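Okay, long one today. Grocery bagging, the force limit on our gripper, and how I lost most of a Thursday to one wrong number. Thread.

Background for the new followers: I work on the bagging task at Veko. One arm, two fingers, a counter, a paper bag, a bunch of snacks. The arm has to hold the bag, get things in and get things out without wrecking anything. Sounds easy! It is so not easy.

Paper is the worst. A plastic tote flops around but it forgives you. A paper bag creases once and then it's a different shape for the rest of its life, and the arm has to deal with whatever shape that is.

So the fault. We have a grip force limit that is supposed to kick in whenever the fingers close on something thin. Paper rim, packet edge, that kind of thing. After our January update it stopped kicking in. No error, no warning light, nothing in the log in red. The fingers just kept squeezing up to the hard goods setting, the one we use for cans.

First clue was torn rims. I blamed the bags. Then I blamed the humidity. Then I blamed Osaze, who had swapped the finger pads the week before (sorry Osaze, I already bought you lunch).

Second clue was the one that scared me a little. Obinna reached over to straighten a bag during a pause and the fingers closed next to his hand. He wasn't touched. But a pause is supposed to mean the fingers stay put, and they moved. We hit the stop button and that was the end of the morning.

Here's the kind of work we're talking about, snacks and bag and all. 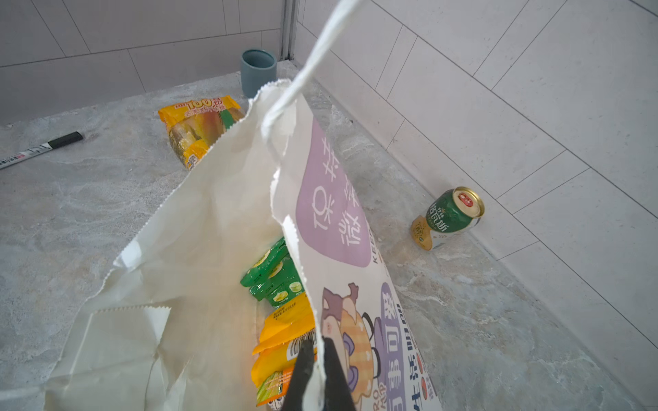 Same counter, same job.
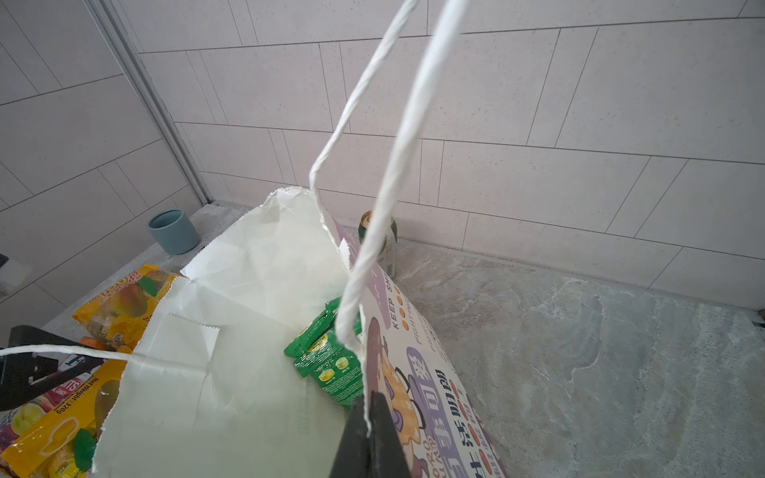 Folasade Etim wrote back to ask if the pause bug and the force bug were the same bug, because on her setup at Movavari a pause only freezes the arm joints and the gripper runs off its own controller, so it can happily finish a close after everything else has stopped.

Yes!! Folasade got there faster than I did. Same root. The gripper box has its own little settings file, and the update put it back to defaults. Default force limit: off. Default on pause: finish the current move. Two bad settings, one file, and I had been staring at the arm's file all day like a fool.

How I found it, for anyone digging through the same mess: I pulled the gripper's own log, not the arm's. It had 2,534 close commands in it since the update. Of those, 1,164 were flagged as thin object. The force limit had been applied to exactly zero of them. I went and made a coffee after that.

What we changed. The gripper settings now get read back at startup and compared to what we asked for, and if they don't match, the arm won't move. It's a dumb little check and I should have written it a year ago.

Pause now cuts the close command too. We ran 200 pauses in the middle of a grip, at every speed we use, and the fingers stopped every time. Ikechukwu sat there and pressed the button for all of them — what a champ.

And the boring one: hands stay away from the fingers unless the stop button is in. Paused doesn't count. We had that rule on paper already and we'd all gotten sloppy about it, me included.

Still open: the rims. Even with the limit back on, a hard pull on a zigzag edge can start a tear at one of the points. I want to try a slower lift and a wider pad. If you've got a pad material you like for paper, send it my way, my replies are open.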